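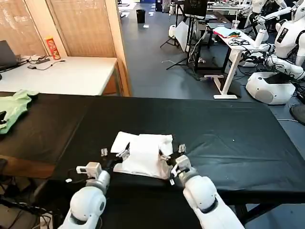

Notas para a fala: dobrar toalhas sem drama

Abertura (5 minutos, sem slides)

Bom dia, gente! Eu sou a Milagros Lagman e passei boa parte da vida adulta dobrando toalha, primeiro na pousada da minha tia, depois na lavanderia da Gatchalian. Perguntar quem dobra em três e quem dobra em quatro. Esperar as mãos (sempre dá briga, deixar brigar um pouquinho).

A toalha branca

Começar por ela, toda amarrotada em cima do pano preto, com uma ponta levantada no canto. Parece um pacote, né? Está dobrada, mais ou menos retangular, só que cheia de vincos. Eu adoro esse ponto do trabalho, porque é aqui que a maioria das pessoas dá um tapinha por cima e manda para o armário! Contar que eu fazia igualzinho até a Imelda Sison me devolver uma pilha inteira, em dezembro, com a casa lotada.

O que eu faço agora: abro de novo, seguro pelas duas bordas opostas, estico e só depois dobro. Primeiro no comprimento, depois ao meio, a borda solta para dentro. Mostrar devagar com a toalha que eu levo na bolsa.

A mesa

Falar do forro preto. Toalha branca em cima de preto mostra qualquer borda torta, é uma maravilha para ensinar. Em compensação, mostra fiapo também (tem uns pontinhos ali no tecido, olhem) e o forro enruga. Eu passo o rolo adesivo antes de começar e puxo o pano pelos cantos. Se alguém perguntar de mesa sem forro: serve, mas na lisa demais a toalha escorrega.

O paninho verde

Apontar o verde-claro amassado na ponta esquerda, meio caído para fora da mesa. Esse é o meu assunto preferido! Eu separo um lado para o que falta dobrar e outro para o que está pronto, e não misturo. Pano pendurado na beirada acaba no chão, então eu trago tudo uns dois palmos para dentro.

Prática, 14 minutos

Em duplas, uma toalha por dupla. Passar nas mesas, elogiar bastante. A Analyn Talavera fica com o relógio.

Perguntas. Se sobrar tempo, lençol de elástico. Se não sobrar, prometer para a próxima e pedir que devolvam as toalhas dobradas na mesa da entrada.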